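Station Check Sheet, Hand-Held Gripper Work, Trandolix Bench 18
Revision in use from September. Complete before the first run and after any change of operator. 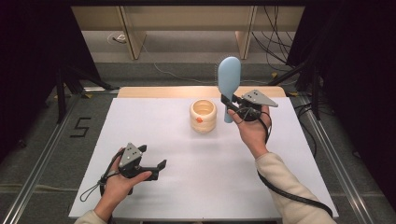 Horov asked that cable routing be moved to the top of the sheet, on the grounds that a snag at the wrist ends a run sooner than any fault in the jaws. The order below reflects that request.

1. Cables at the operator
Forearm cable lies over the sleeve with slack at the elbow. No loop can catch on a jaw or on the table edge.
Result: Pass with comment. Thin wiring loops over the gripper body on the right unit. Re-dress at next service.

2. Cables on the floor
No cable crosses the standing area. Spare length is coiled and kept away from the operator's feet.
Result: Open. Coils beside the table to be tied and lifted. One thin line on the carpet needs a cover strip.

3. Grippers
Both jaws open and close fully by hand. Fingertips seated, no play. Plate screws checked with the driver set to the value on the service card.
Result: Pass, both units.

4. Table
Surface clean. Only the items named in the task are within reach. Light, rounded household items are preferred for new operators – no glass, no blades.
Result: Pass. Task items are a ribbed container and a paddle hairbrush. Handle of the brush to be gripped below the head, never by the bristles.

5. Rails and support frames
Feet stable, braces tight, nothing hung on a brace.
Result: Pass with comment. Cables near the right frame hang low. Raise them above shoulder height.

6. Floor marks
Tape flat and readable. Replace any piece with a lifted corner.
Result: Pass.

7. Operator
Sleeves close at the wrist or pushed back. No rings, no lanyards. Break after 20 minutes of continuous holding – the limit applies to practice time as well.
Result: Pass with comment. Long fleece sleeves are allowed under Kislow rule 418 if the cuff stays behind the grip. Check the cuff again after each break.

8. Records
Log entries complete for 100 percent of runs, aborted runs included.
Result: Open. Two aborted runs from the Đàm task set have no cause code.

Items 2 and 8 to be closed before the next shift. Items marked with a comment do not stop work.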